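March, bench notes, Hetby trial kit

Second go with the two-arm sorting kit Hetby wants us to buy. The quote says 3262 with the support plan and 3091 without, and I'd like to know what the extra gets us before anyone signs. So far it's a phone line to Cludthorpe that picks up after 2 in the afternoon (their words, not mine!).

Setup was way nicer than I figured. The mounting plates lined up first try, and the job editor is just a list of boxes you drag around. I do wish the manual hadn't been printed in gray on gray.
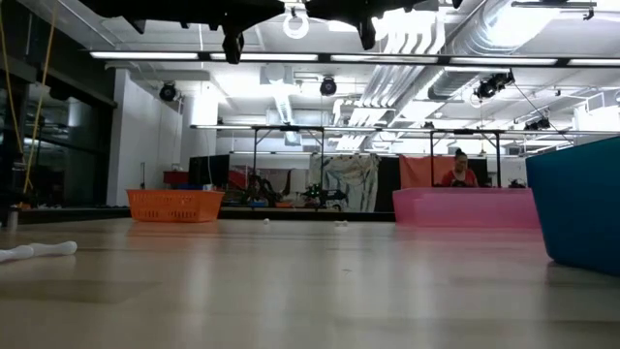

The other thing I keep going back and forth on is the bins. Hetby says any open-top bin is fine as long as you teach each one, and teaching takes up to 7 minutes if you follow the wizard and don't skip the rim step (I skipped the rim step. Don't skip the rim step). Mixing colors and sizes seems OK to the software, it just wants a name for every one. I went with corner names, so if you see "far right" in the job file, that's the pink one.

Small toy parts are still what I'd judge it on, especially when they're bunched up together.

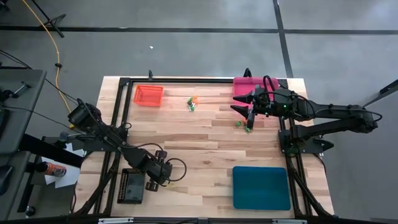
I also want to try the Zellell fingertips before we decide, the ones in the back of the Maksymiv catalog. Hetby's rep was a bit cagey about whether swapping tips messes with the warranty, so get that in writing.

To do: ask for the price on a spare wrist cable, redo the rim step, save the job file somewhere that isn't my desktop. Leaning yes on the kit, no on the support plan.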